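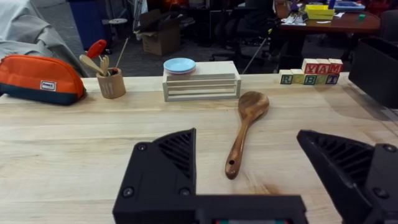

LIDURA, April - A student robotics club is teaching a robot to pick up a wooden spoon and put it in a cup. The club meets every Friday in the Hopkin building. Its project is called Ristura.

A robot hand of this kind is called a gripper. It has two black fingers with ribs on the inside. The fingers move toward each other to close and apart to open. Before each try, the spoon is laid on the table with its handle toward the gripper.

A spoon is hard for a robot to hold. The handle is thin, and it lies almost flat on the wood. If the fingers stop too high, they close on air. If they go too low, they hit the table. The spoon is also brown and the table is light wood, so the computer has to learn where one ends and the other begins.

The students do not write down every move. One student steers the arm by hand controls while a small camera near the gripper records what is in front of it. Each recording is called a demonstration. A computer program then studies the demonstrations and works out which movements go with which pictures.

The club has recorded 300 demonstrations and plans to reach 400. Between demonstrations, the spoon is turned a little or moved to a new spot. A program that has only met the spoon in one place will often fail when it is somewhere else.

"The plates come next," said Trygve Strömberg, who leads the club. A plate has to be gripped by its rim and kept level.

Gwilym Gape, a student in the club, keeps the log. Each line gives the try number, the starting position and one word: held, dropped or missed.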